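[Fourie-kits] Re: Layout sheet for the blue parts set

From: Elmarie Mkhize
To: Fourie-kits list
Date: 1 Nov 2021

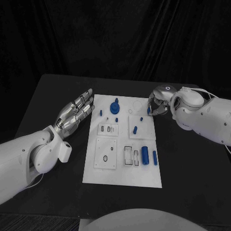 Should each outline be printed at the exact size of the part that goes on it?

Print it slightly larger than the base of the part, so that a thin line of ink stays visible all the way round once the part is down. An outline cut to the exact size disappears under the part and you cannot tell whether it is centred.

Digby Fairweather wrote:
> We are reprinting the sheets for the Purkbridge store and I would
> like to settle two points first. The stepped part with the flanged
> base tips over if the sheet has a crease under it. Do we keep paper
> or move to card? Also, Nandi asks if the small pegs need outlines
> at all, given that they end up in a tray anyway.

On paper or card: keep paper, but store it flat. The May batch was rolled for posting and the corners never settled. Sibusiso tried card on bench 12 and it slid on the black top whenever a part was pressed down. Two strips of low-tack tape under the long edges cured most of that, though they have to be replaced too often for my liking.

On the pegs: yes, keep the outlines. A small circle costs nothing to print and a missing peg shows at once when the sheet is checked before packing. Without one, a short peg gets left behind under a plate - Stastard sent back 17 sets for that fault alone.

The drawing is number 309 in the Ziltellow folder. Please do not use the older copy, which has the large circle too close to the margin for our printer.

Sizwe, can you confirm the stock of white plates before I order?

Elmarie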